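Inspecting Dark Boxes on a White Table
Packing and Finishing Notes, October 6, 2018
By Naveen Awasthi

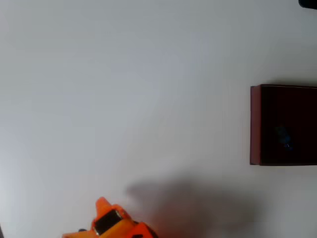
Dark red is the most frequently disputed color in the Plimby range, and most disputes come down to how the box was looked at. A very deep burgundy has little room between "correct" and "black," and a small change in the angle of the light uses up that room. The top face of a dark maroon box lying flat on a white surface can read as almost black in the center while the narrow strip of its side, which catches more light, looks a clear reddish-brown. An inspector who checks only the top will call the box too dark. One who checks only the side will call it too brown. Both readings have appeared on return slips for the same carton.

The procedure below replaces the July sheet. It applies to all boxes in the dark group: maroon, navy, bottle green and black. Light and mid-tone boxes stay on the old procedure until further notice.

Surface

Use the matte white table covering. Glossy white is not acceptable. It throws light up onto the lower part of the sides and makes the bottom edge hard to judge. The covering should be free of print, grid lines and tape marks in the inspection area. If a seam cannot be avoided, keep it away from the box.

A white table under ordinary room lighting is not evenly white. One corner will usually look cooler and grayer, and another part warmer and brighter. This is normal and does not need to be corrected for a routine check, but the reference box and the box under inspection must sit in the same part of the table. Do not place the reference in the gray corner and the sample in the bright area and then compare them. Put them side by side, top faces level, with a gap wide enough that neither shades the other.

Wipe the covering at the start of each shift with a dry cloth. Damp cloths leave a film that picks up dye from the dark wraps.

Order of checks

Edges first, color last. Looking at a saturated color for a long time shifts the eye, and edge faults are easy to see at the beginning and easy to miss at the end.

Set the box down flat with one long edge parallel to the edge of the table. The line where the bottom of the box meets the white should be straight, with a thin, soft shadow of even width. A shadow that widens toward one end means that the box is rocking or that the base is bowed. Press lightly on the opposite corner. If the box moves, it goes to the rework shelf with a note reading "base." Do not write "warped" -- Riquelme uses that word for lids only, and two months of records had to be sorted again over it.

Corners are checked next. Square corners should look square from directly overhead. Excess wrap at a corner shows first as a slight rounding on the outline against the white, well before it can be felt with a finger.

Top face

Dark tops show everything: fingerprints, rub marks, adhesive haze, reflections of whatever happens to be overhead. The last of these causes the most wasted effort. A faint bluish or grayish patch on a dark lid may be a reflection, a smudge or a printed mark that is hard to make out from where the inspector is standing. Turn the box a quarter turn without lifting it. If the patch stays in the same place relative to the table, treat it as a reflection and continue. If it turns with the box, it is on the box. Then look at it closely and decide whether it belongs there.

Marks that turn with the box and do not match the artwork sheet get one pass with the soft brush. No solvent, and no eraser on the dark group. The eraser removes the mark and leaves a polished spot that is worse.

Color

Compare top with top and side with side. Record two readings, one for each face, in the two columns on the new sheet. The old sheet had a single column headed "shade," which is how the conflicting return slips came about. Where the top passes and the side does not, check the wrap direction before rejecting. Wrap cut across the roll reflects differently from wrap cut along it, and a panel turned the wrong way can fail on the side under one light and pass under another.

Drudine supplies the reference boxes. They are replaced when they show wear at the corners. A reference that has been handled daily becomes shinier on top and should not be used to judge anything, including other references. Store them lidded, out of daylight, in the drawer under the table.

Results so far

The revised procedure was run on one order before release. The order was 2,331 boxes, of which 999 were in the dark group. Under the July sheet, 8 cartons from comparable stock had been held for color. Under the revised sheet, 4 were held, and all of them failed on both faces. The order is too small to support a general claim about the rate. It does show that the two-column record is workable at normal speed, which was the main objection raised when the draft was passed around.

Emetti asked whether the white covering could be replaced with neutral gray, the usual choice for color work. Gray is better for judging color alone. It is worse for edges, especially the lower edge of a dark box, where the shadow and the gray run together. The table has to serve both checks, and the white stays.

New sheets are in the tray at the finishing bench. Remaining copies of the July sheet can be used up for light and mid-tone boxes, with "light" written in the top margin.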